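Help wanted - office cleaning and floor care, evenings, Plernar building
Posted 1 November 2020

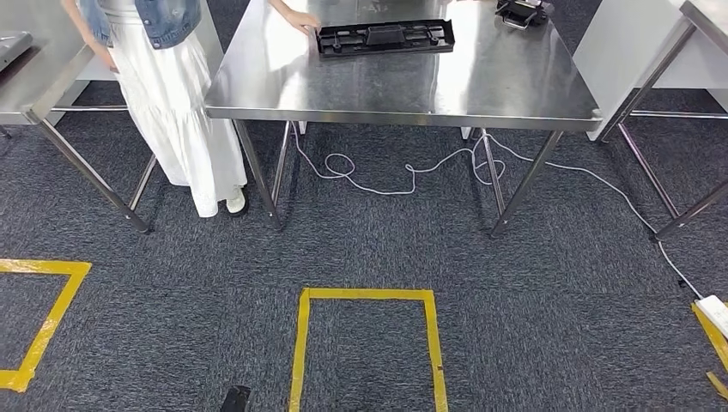

OK so we need people, and soon. Gola Cleaning is taking on evening cleaners and one floor care person for the Plernar building, three floors, mixed offices and light workshop space, lots of carpet. Start as soon as your paperwork clears. If you've cleaned before, great. If not we'll train you, read on anyway.

What's open

Evening cleaner, part time, several spots. Monday to Thursday, 5:30 pm to 9:30 pm.
Floor care, part time going to full time in February if the second contract comes through. Some weekend nights. Experience needed for this one, sorry.
On-call list. No set hours, we text you when somebody is out sick. Good for students. You can say no, just say it fast.

The building

Plernar is the long brick one behind the bus garage, entrance on the side street, not the front. The front doors lock at 5 and the guard won't let you in that way no matter how nicely you ask. First floor is workrooms and storage. Second and third are offices, cubicles mostly, a few meeting rooms and two kitchens. Total carpet on our contract is 4000 square yards. It has to be vacuumed on a rotation, not all every night, don't panic. Trash and restrooms are every night.

There are 156 desks upstairs. We do NOT clean desktops unless the person has left the green card out. Please learn this on day one, it is the complaint we get the most. Papers stay where they are. Coffee cups stay where they are, yes even the gross ones.

Workrooms are floors and trash only. Don't move anything on a bench or table, don't wipe down equipment, don't unplug anything to plug in a vacuum. Use the wall outlets with the orange tape. If something is on the floor and you can't tell if it's trash, it's not trash. Leave it and write a note in the book.

What you'd be doing

Emptying trash and recycling, new liners
Restrooms, full clean and restock
Vacuuming on the rotation sheet, edges included
Kitchens - counters, sinks, outside of the fridge, microwave inside and out
Door handles, light switches, elevator buttons, stair rails. Twice a shift right now because of covid
Spot cleaning carpet, you'll be shown how
Locking supply closet and signing the book before you leave

Floor care adds carpet extraction, strip and wax on the hard floors in the kitchens and first floor hall, and looking after the machines. You need to have run a truck mount or a good size portable extractor before. We'll ask you questions about drying times and wicking so if you've only done it once at your cousin's place, apply for the evening job and move up.

What we need from you

Can show up on time. Bus is fine, the stop is right there, but the last one going north leaves at 10 pm so plan for that
Able to lift 40 pounds and be on your feet for four hours
OK with cleaning products. We use unscented where we can, but the restroom cleaner has a smell. Tell us about asthma or allergies and we'll try to work something out
18 or over
Background check, we pay for it
Mask the whole shift. We have them if you forget yours

English is helpful for reading labels and the note book but it doesn't have to be perfect. Spanish speakers on both crews.

You do not need a car. You don't need your own supplies. Please don't bring your own supplies, somebody brought bleach from home last year and we lost a piece of carpet the size of a door.

Pay

Evening cleaner $15.25 an hour to start, $16 after 90 days if your attendance is good. Floor care $19 to $22 depending on what you've done. On-call gets the cleaner rate plus $10 for any shift we fill with less than three hours notice. Paid every other Friday, direct deposit or a paper check, your choice.

Paid training, two evenings. Paid sick time from day one, you earn it as you work. No health plan for part time yet. We're asked about this a lot and don't want to waste anyones time. Full time floor care does get one.

Two work shirts provided. Bring your own pants and closed shoes with a decent grip. No sandals, no crocs with the holes.

The second contract

We have a bid in on the Naciri offices across the parking lot, smaller, all on one level. Should hear in the new year. If we get it there's more hours for anyone who wants them, starting in February. No promises. People already on the crew get first pick of the shifts and we stick to that.

How to apply

Easiest way is walk in. Gola office, Suite 313, Avimum Business Park, weekday mornings 8 to 11. Ring the bell and wait outside, one person in the office at a time. The form is one page. Bring a photo ID and two phone numbers of people you've worked for or with. No résumé needed but we'll take it if you have one.

Can't do mornings? Call the office and leave a message with your name, your number and which job. Speak slow on the number please. We call back in the afternoon from a blocked line so pick up, or at least have a voicemail that isn't full.

Interviews are short, fifteen minutes or so, mostly about your schedule. If that goes OK we walk you through the building the same evening so you can see it before you say yes. A few people have looked at the stairs and said no thanks and that's fine too. There's an elevator but it's slow and you share it with the carts.

Some things people ask

Can I listen to music? One earbud, yes. Two, no.
Can I bring my kid? No, sorry, insurance.
Is it the same people every night? Mostly. You work in pairs and we try to keep the pairs together.
Are the office people there? A few until 7 or so, first floor sometimes later. Say hi, do that room last.
Can I switch floors? After training, yes, ask your lead.
Do you hire couples or family? Yes, but we put you on differnt floors.
I worked for you before, can I come back? If you left with notice, come on in. You skip the training but you still need to redo the background check.
Is there parking? Side lot after 5, free. Not the spots by the loading door, they will tow.

We'll keep this up until the spots are filled. If it's still posted, we're still hiring.

Gola Cleaning, Avimum Business Park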